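Aušra Koppel
Thread on storing hatching eggs before you set them. Most of the losses I get asked about happen before the incubator is switched on, so this is all about the days in between. 1/

Aušra Koppel
An egg is not dormant when it is laid. The embryo has already been dividing for a day inside the hen. Cool it below what's called physiological zero and development stops. Textbooks disagree on the exact value, somewhere in the high 60s to low 70s F. I store at 60 to 65 F and don't worry about the argument. 2/

Aušra Koppel
Refrigerators are too cold and too dry. A basement, a root cellar or a wine cooler set to its warmest shelf setting will all do. Put a thermometer at egg height and read it for two days before you trust the dial. The dial on my Virnier cooler reads four degrees low and always has. 3/

Aušra Koppel
Humidity: 70 to 75 percent. The egg loses water through its pores from the moment it's laid. Lose too much in storage and you start incubation with an air cell that belongs on day 5. A pan of water on the bottom shelf is enough in a closed cooler. In an open room you'll need more surface area. 4/

Aušra Koppel
Don't let water condense on the shell. Moving eggs from a 60 degree cellar into a warm, damp kitchen will do it in a couple of minutes. A wet shell pulls bacteria in through the pores. Bring them up to room temperature slowly, somewhere with moving air, over six to eight hours. 5/

Aušra Koppel
How long? Up to a week, chicken eggs lose very little hatchability. After that, expect to lose a bit each day, and the rate gets worse as you go. Past 10 days I only set eggs I can't replace. Old eggs also hatch late, so don't mix them with fresh ones and then open the lid because half the tray is out. 6/

Aušra Koppel
Position. Large end up. The air cell is at the large end and you want it to stay there. If you can't stand them up, lay them on their sides. Small end up is the only wrong answer. 7/

Aušra Koppel
Turning in storage: skip it if you're setting within a week. Longer than that, once or twice a day. The usual method is to prop one end of the carton on a block and switch ends morning and evening. 8/

Aušra Koppel
Shipped eggs are their own problem. Rest them for 12 to 24 hours, large end up, no turning. Candle before setting. If the air cell rolls around freely when you tilt the egg, mark it and keep it upright for the first several days of incubation. 9/

Aušra Koppel
Trays. Pulp cartons breathe but they hold moisture and you can't wash them. Plastic washes well. Wood with dividers is pleasant to use and a pain to disinfect, especially at the joints. If you use it, seal it first. Whichever you choose, one egg to a compartment so shells don't knock together. 10/

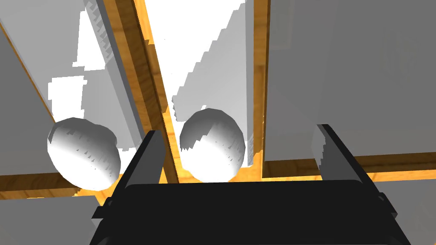
Divided tray, one egg per compartment. Render.

Aušra Koppel
Washing. I don't. Set clean eggs, and get clean eggs by changing nest litter more often than you think you should. Dry dirt comes off with a fine abrasive pad. If an egg is filthy, leave it out. Cold water on a warm egg is the worst option, the contents shrink and draw whatever is on the shell inward. 11/

Aušra Koppel
Marking. Soft pencil only, date and pen number, on the large end. No felt tip. I keep a log alongside it. The Cimow line is at egg 674 for the year, and without the log I could not tell you which hen went off in November. 12/

Aušra Koppel
Several of you asked about the Rebane storage cabinet. It costs 600 and it holds temperature well. The door seal is poor. For a flock under 20 hens a used wine cooler does the same job. If you're setting 1,000 at a time you need a proper cold room and you aren't getting your advice here. 13/

Aušra Koppel
Correction to 8: if you prop the carton, check that the lid is closed first. Replies are open. I'll be at the Murnidton poultry swap on Saturday with pullets and no hatching eggs, so please don't ask. 14/14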